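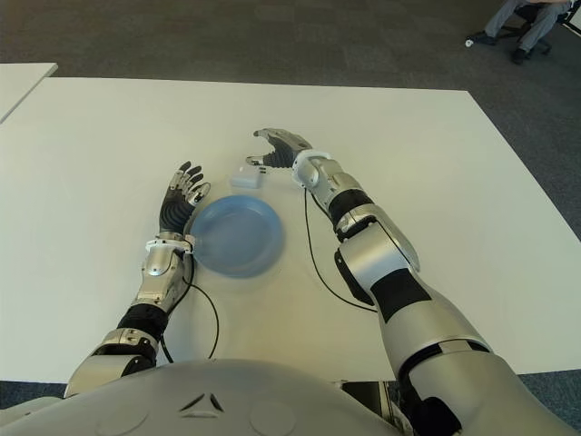

About Clomonero

We teach robots by hand. That is the whole company, more or less. A person puts on the gloves or picks up the controllers, moves, the robot moves with them, and the movement gets saved. Do it again. Do it again slightly differently. After enough of those a model can be trained that does the job without a person on the other end. We make the demonstrations. Some customers also have us do the training part, most have their own people for that.

Started in Raili Suominen's garage office with one secondhand arm and a joystick from a flight simulator. Arm is still here, bolted to a shelf, still works if you are patient with the elbow. Raili had been writing motion programs for a packaging line for years and was tired of it. Every new box size meant another week of typing in waypoints. She figured a line worker could show the arm the new box in an afternoon if somebody built a decent way of showing it. So she built one, then rebuilt it, then Eino Karppinen joined and told her the second one was worse than the first (he was right) and they built a third together. That third one is called Riltard and everything we do still runs on it.

What Riltard is

Software plus a station. The operator wears gloves and a headset and sees what the robot's head camera sees. There are wrist cameras too, which get recorded alongside even when the operator isn't looking at them. Hands follow hands, arms follow arms, with some scaling so a short person can drive a long-armed robot and not end up with a sore back. There's a pedal. Pedal down, you're driving. Pedal up, robot holds still where it is. New people forget the pedal constantly, that's fine, everybody did.

For single arms we also do it the old fashioned way, grabbing the arm itself and pushing it through the motion. Slower to set up than people expect, faster to learn. Good for wiping, pouring, anything where you want to feel the push back. Not great for two hands at once.

Every take is stored with joint positions, hand positions, all camera views and a plain sentence saying what was being done. The sentence matters more than you'd think. "Pick up the plate with the left hand and turn it over" is a good sentence. "Plate 4 again" is not a good sentence, and we have some of those from the first year that we're still fixing.

What we work on

Mostly household and back-of-kitchen stuff right now. Dishes. Wiping. Sorting, stacking, packing, putting lids on things and taking lids off things. Two-handed work is where most of the requests come from, because that's what is hard to program and pretty easy to show. One hand steadies, the other does the job. You do it a hundred times a day and have never once thought about which hand goes first. Then you sit in the headset and have to think about it, and for the first hour you're terrible.

Plates are a good example. A flat plate on a flat table has almost nothing to grab. People slide it to the edge or tip the rim with a fingertip, and they do it without noticing. Robot fingers don't bend quite where yours do so you have to find another way in. Our operators have worked out maybe a dozen ways and they argue over them at lunch. We record more than one on purpose. A model that has only seen one way in gets stuck the first time the plate's a couple inches over. 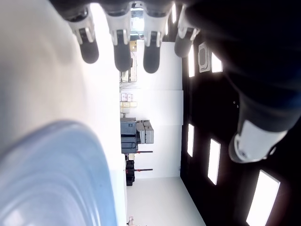
Mistakes get kept too. If the operator fumbles and recovers, we tag it as a recovery and it goes in the set. Customers used to ask us to cut those out, now they ask for extra. If it's a plain bad take, dropped thing, lost tracking, wrong object, it's marked bad and kept in a separate folder. We don't delete.

Numbers, for those who want them

Our longest single job so far was for Pluvitz, 3000 demonstrations of table clearing across different dishes, heights and lighting. We delivered all of them, then they came back with a list and we redid a bunch. The final accepted set was 2557. We tell people that number because everybody quotes the big one and the accepted one is what you get to train on. Reviewing is part of the price. If your quote from somebody else doesn't say who reviews, ask.

Typical smaller job is one task, one robot, a few weeks. Send us the robot or use one of ours.

Who's here

Raili Suominen. Founder. Runs the company, still drives the robot whenever someone is out sick and is annoyingly good at it. Her name's on the lease too, the building is still down as Suominen Motion on the mailbox so don't be confused when you get here.

Eino Karppinen. Hardware. Cables, gloves, cuffs, calibration, the stuff that breaks. If a wrist is making a noise he'll hear it from the parking lot. Also built the quick release mounts so we can switch robots in 20 minutes, used to be most of a morning.

Mehrangiz Vahidi. Heads up the operators. Came from teaching piano and trains new people the same way: slow, then slow again, then normal. Wrote our operator handbook, all 29 pages, and will quiz you on the pedal part. Decides when a take is good enough.

Beatriz Barros. Data and models. Takes the recordings and checks they can be learned from. Beatriz trains a small test policy on every job, even when the customer only ordered the data, so if something is off we see it before you do. Caught a swapped left and right camera that way last September and saved us a very awkward phone call.

Kaisu Niskanen. Customers, schedules, invoices, shipping crates. Start with Kaisu if you want anything. She'll want to know the robot, the task, the objects and when you need it, in that order.

Plus the operators, who do most of the real work. Part time and full time, all ages. Some played a lot of video games and that helps less than you'd guess. Sewing helps. Kitchen work helps a lot. We pay by the hour, never by the take, and sessions are short with a real break in between. Headset tiredness is a thing and tired people make sloppy data.

How a job goes

You tell Kaisu what you want. We ask for the actual objects, the same ones your robot's going to meet, and if you can't send them we buy close matches and send you photos first. Mehrangiz does the task herself in the headset, first day, and writes down where it's awkward. Then we agree on the rules: where things start, what counts as done, which hand, how much variation. This is the boring part and it is the part that decides if the data is any good.

Then a pilot batch. Small. Beatriz trains on it, you train on it too if you want, we compare. Nearly always something changes at this point. The camera needs tilting, or the start positions are too tidy, or everyone has been reaching from the same side. After that the main recording, with a reveiw at the end of each day and a link you can open any time to see what's in so far.

You own the recordings. We keep a copy for ninety days in case something goes missing on your end, then it's gone unless you ask us to keep it.

Safety, short version

One person drives, one person watches with a hand near the stop button. Always two. Speed limits are on during training and only come off for operators Mehrangiz has signed off. Anybody in the room stays out of reach of the arms while the pedal's down. Hair tied back, no loose sleeves, no coffee on the robot's table. The coffee one is written twice in the handbook for a reason.

Things we don't do

No knives yet. No hot oil, no medical, nothing with animals. We don't fake takes by editing two together and we don't speed up video for demos. If you see a Clomonero clip it's at the speed it happened, which yes, is sometimes slow.

Visiting

Welcome, just write first. Mornings from 9 are best, afternoons are usually recording and we keep talking down when someone's in the headset. You can try the gloves. Most visitors want to try stacking cups and most find out it's harder then it looks, plan for an hour. Schools too, older students, small groups, ask Kaisu.

Hiring

Operators, on and off all year. No robotics background needed. You come in, do a paid trial session, we both see if we like it. For the engineering side send Eino or Beatriz something you made and a few lines on what went wrong with it. New openings get posted on the jobs page when someone remembers to update it, so write even if it looks empty.

Contact Kaisu Niskanen, Clomonero front office | © Clomonero, all rights reserved | Privacy | Jobs | Back to top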